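Support > Cell Manuals > Bin Picking > Section 4: Bin Setup and Safe Entry

4.1 Scope

This section covers bin placement, cable checks and operator entry for picking cells run with the Irkus controller. Read it together with the Trusard site rules. Where the two differ, follow the stricter one.

4.2 Before loading

1. Set the mode switch to MANUAL and remove the key.
2. Wait until the status lamp on the Irkus panel is steady. A flashing lamp means the drives are still powered.
3. Place the bin on the taped position and clamp it to the table.
4. Push each wall by hand. If the bin shifts, tighten the clamp and repeat.
5. Load the test items. Items may overlap, but none may stand higher than the rim.

CAUTION: Do not reach into the bin while the arm is over it, in any mode.
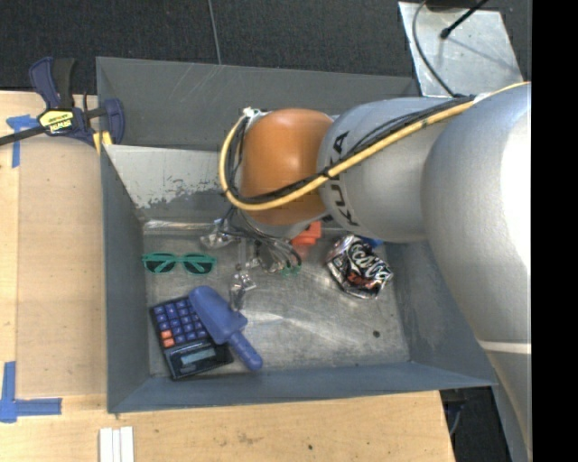
4.3 Cable dressing

Cables on the wrist must be free to follow the joint through its full travel. Leave a loop at the joint and tie the thin cables to the main one. On the KUKA arm the yellow cable and the black bundle share one route, with a tie near the boundary between the orange and silver sections. Keep thin tubes at the gripper clear of the bin walls – a tube caught on the rim can pull out of its fitting.

6. Jog each wrist axis to both limits at reduced speed.
7. Stop if a cable goes tight or rubs. Re-tie it and start again from step 6.
8. Inspect the ties every 300 hours and enter the result in the cell log.

4.4 First cycle

9. Close the gate and reset the interlock.
10. Run 2 cycles in reduced speed mode. Stay outside the gate.
11. If fault 1736 appears, the bin position does not match the stored one. Return to step 1.

NOTE: After an emergency stop, wait 30 seconds before resetting. Record the stop even if no fault is shown.

Revised 2022-06-19

12 shares | 2 comments

motaung_cell
Step 4 should come after loading too. A full bin moves differently from an empty one.

zalby-maint
We re-check the ties after every gripper change as well as on the hour count. Is the next revision still due in August?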